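Hand gripper back together, mostly

13th October

I finally got the hand-held gripper back into one piece this week, so I'm writing down how it went while I still remember the order of the steps. I will have to do this again and my notes from February are useless. They say "tightened everything, fine now."

The problem was the jaw. It would close all right on anything thick, but on thin stuff (a card, a washer, the edge of a cloth) the fingertips met with a slight twist and the thing would slide out one side. I blamed the fingers first and printed a new pair at the Hunden workshop. They twisted too, so I put the old ones back on.

The real cause was play in the left mounting block. The screw holding the finger had worked loose enough that I could rock the tip with a fingernail. I took the block off, cleaned out the hole, and put the screw back with a drop of the weak threadlocker. The strong kind is a mistake on printed parts. I found that out on the Rollden arm, where I had to drill the insert out.

Then the slide. I wiped off the old grease with a rag and ran the jaw open and shut by hand 300 times before putting new grease on. It was still gritty at the start and smooth by the end. I use Cheng grease, the white one, and not much of it.

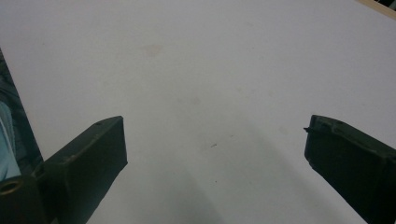 Next came checking the opening. My rule is that with the trigger fully released both fingers should stop by themselves, with no spring pushing back. I do this over the white table because dark fingers are easy to judge against it, and I don't bother clearing off old stains or the odd speck, as long as there's nothing lying between the tips. Then I squeeze slowly, watch that both sides start to move together, and let go again. I had to redo the left stop once. It was letting that side go a hair further than the right.

The count on the encoder at full open should read 181. I got 179, moved the stop, and got 181 on the next try. On closing it has to come back to zero within 2 counts. It came back to 1, so I left it alone. The spec sheet I wrote for myself asks for ten closings in a row and I did ten.

I also went over the fingers themselves. They have scuffs along the top and I don't care about scuffs. What I look for is cracks at the screw holes and any change in the tips. No cracks. The right one still has that thin bit sticking out sideways at the end, pointing at the other finger. I keep meaning to deal with it and I haven't, because I want a full week of readings with nothing else changed first.

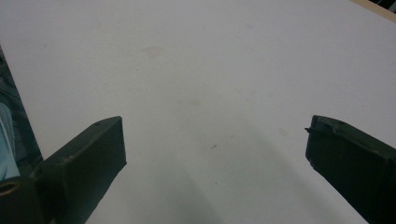
Jaw open over the table, nothing in it.

Things still to do:

Replace the trigger return spring. It works but it feels tired.
Buy more of the short screws. I'm down to the last bag from Umum.
Mark the stop position with a paint pen so I can see if it moves.
Write the next service into the log at another 300 hours.

If the left block comes loose again before then I'll give up on the printed one and have it machined.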